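Progress Report to Markix: Robotic Disassembly of Desktop Computers
Reporting period February to August 2024

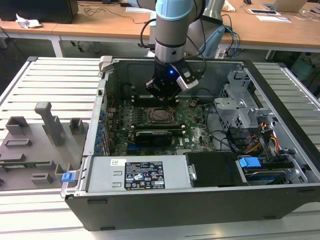
Work in this period was on the memory removal step, the second of the four steps in the project plan. The first step, lifting out loose panels and covers, was closed in the last report and has not changed. We are still using the same class of desktop towers supplied by the Voddale recycling site, laid on their side with the access panel off.

The question we set for this period was whether a policy trained from human-guided demonstrations could release and pull a memory module without a separate model of each motherboard. We collected 198 demonstrations across 6 tower models. Each one starts with the gripper above the slots and ends with the module set down clear of the case, or with the operator stopping the attempt. Stopped attempts were kept and labeled, and they are part of the training set.

Method

The policy takes images from a fixed camera and from the wrist, plus the force reading at the gripper. It gives short motion targets, which the arm controller smooths. We tried two versions. The first used images only. It found the slot area well but often closed on the top of the retaining latch instead of the module. The second added the force signal and a small search motion before the grip closes. All results below are for the second version.

Results

We ran 20 trials on each of two tower models held out of training, 40 trials in all. On the first model the module came out cleanly in most trials. On the second model the results were clearly worse. The slots there sit close to the drive cage, and the fingers touched the metal wall before they reached the module. When that happens the force reading rises early and the policy treats it as contact with the module. No boards were cracked in the trials. Two latches broke and were replaced from spares.

We do not consider the step finished. The target in the agreement is the same level of performance on all held-out models, and we have reached it on one.

Problems and delays

Narrower fingers were ordered from Nallbridge in the spring and arrived later than planned. The first pair flexed too much under side load and went back. The second pair is being fitted now. Cable routing at the wrist also cost us time. In some poses the loop pulled on the force sensor and shifted its zero, so we added a re-zero move at the start of every trial. Demonstrations recorded before that fix were corrected in software where we could do it and dropped where we could not.

Data and software

The demonstrations are stored on the Fiore server in the format agreed with Markix, and the labeling guide is in the same folder. Training code is under review and will be shared once the license text is settled.

Next period

Repeat the trials on the second model with the new fingers. Add demonstrations that start from off-center positions near the cage. Begin the third step, unplugging power supply connectors, with a small pilot set. We are not asking for a change to the budget. We do ask that the due date for the memory step be moved to the end of the next period.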